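Frequently Asked Questions about Display Booths and Pattern Backing

Novon Display, Mirbridge workshop

These are questions we receive most often from shops and ceramic makers. The answers are written by Banafsheh Bagheri. If your question is missing, please write to us and I will add it.

What is included in the booth kit?

The kit has the aluminum posts and bottom rails, the corner joints, the screws, one white floor panel and the patterned backing for two walls. The plate stand is sold separately. Many customers already own one.

Which patterns can I choose?

At the moment we have the gray and white chevron, a plain gray and a small dot called Hidayat. The chevron is the most ordered one. From September there will be also a warm beige.

Does a strong pattern not disturb the plate?

It depends on the plate. A plain plate or one with wide stripes can stand well before a chevron. For a plate with many small flowers I recommend the plain gray. If you are not sure, ask for paper samples and hold them behind your piece for some minutes.

How do I make the pattern meet nicely in the corner?

Start at the corner post and work to the outside on both walls. If you start from the outside, the cut part comes at the post, and this is the place where the eye goes first. Press the backing into the groove of the post with a flat plastic tool, never with a knife. 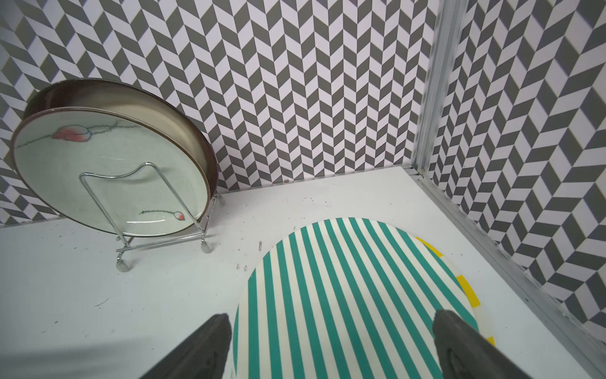
After the walls are finished, put the floor panel in last. It should slide under the bottom rail without force. If it does not go, loosen the corner joint a half turn and try again.

How do I clean the white floor?

Every dark crumb is visible on white, so we advise to clean before each time you change the display. Use a soft dry brush first, from the back wall to the front. Then take a damp cloth with no soap. Please do not wipe before brushing, the fine grit can scratch the matte surface.

I have scratches on the aluminum. Can they be removed?

Small ones become less visible with a very fine polishing pad, used in the direction of the grooves. Deep ones will stay. We can send you a new post, order number 1794.

What weight can the floor panel carry?

The panel was tested by us with over 250 plates in a year of changing displays, one or two at a time. For heavy bowls, please order the reinforced panel, number 498.

How long is the delivery?

Normally 3 working days inside the country. The Triltum size is made to order and needs longer.

Can I return the backing?

Yes, if it is not cut. Cut pieces we cannot take back.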